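Small Items Storage: The Compartment Organizer at Bandamside

The Bandamside household collection presents a selection of everyday storage pieces, each shown in use. The gallery on this page concerns the white fabric organizer and the sorting of small items into its compartments. The tiled setting, with its dolphin designs, was kept the same throughout.
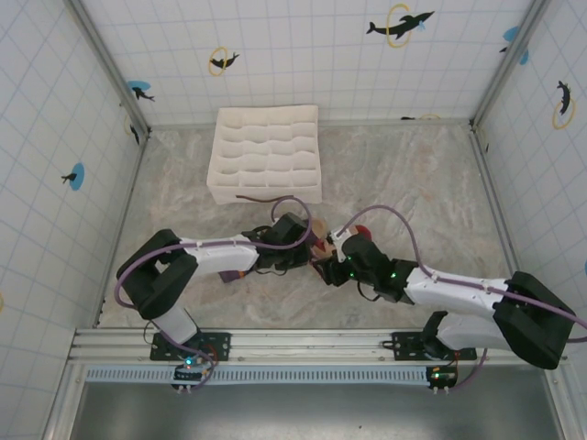

A small item in tan, red and white, held in front of the organizer.

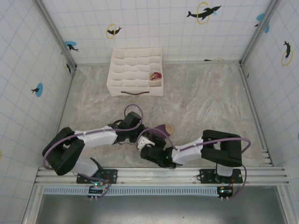 A round item in red and yellow in a compartment on the right side. 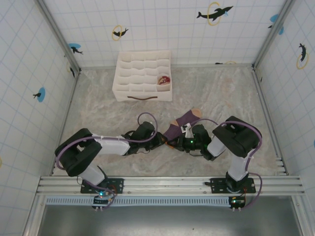 Four rows of five compartments, with a rolled item in the third row.
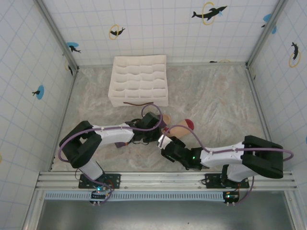 The organizer near the back wall, its fabric dividers slightly wavy.

Organizers of this type are suited to socks and other small pieces of clothing that are easily lost in a deep drawer. The collection holds 540 household objects – 200 of them related to storage – and is open to school groups on Tuesday mornings. Requests for visits should be addressed to Marites Lumbao at the Bandamside office.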